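Última actualización: 18:40
Tiempo de lectura: 2 min

Nondville promete, otra vez, un mármol que no resbala

El Ayuntamiento de Nondville anunció en septiembre que tratará los suelos de mármol de sus edificios públicos con Sundis, un producto antideslizante de la firma Zornitz. El contrato asciende a 2000 euros por edificio y, según la nota municipal, el efecto dura 14 meses. La nota no dice quién lo ha medido.

«Es seguro y no altera la piedra», sostiene Quang Doãn, portavoz de la empresa. La restauradora Ngân Hoàng no lo tiene tan claro. Recuerda que el palacio Trịnh, levantado en 1734, ya recibió dos tratamientos parecidos y que los informes de aquellos trabajos siguen sin publicarse. «Antes de aplicar un tercero, me gustaría leer los anteriores», afirma.

El Consistorio habla de «resultados contrastados», pero por ahora solo ha difundido el folleto del fabricante. 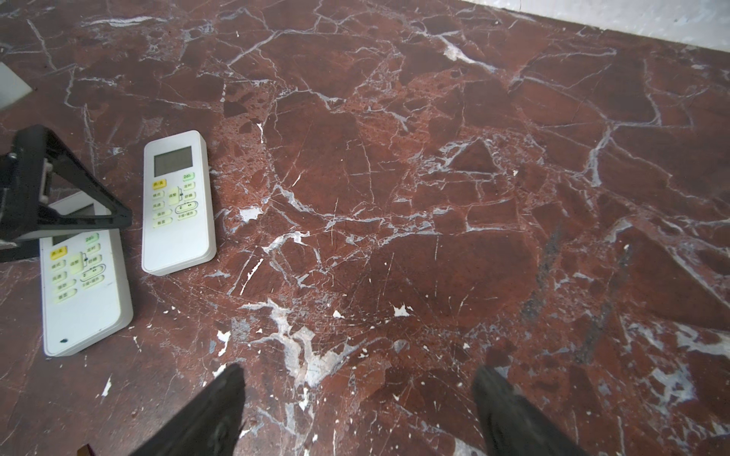
¿Cuándo empezarán los trabajos? El Ayuntamiento no ha dado fecha; Zornitz dice que espera la firma del contrato.

Contacto | © Todos los derechos reservados | Volver arriba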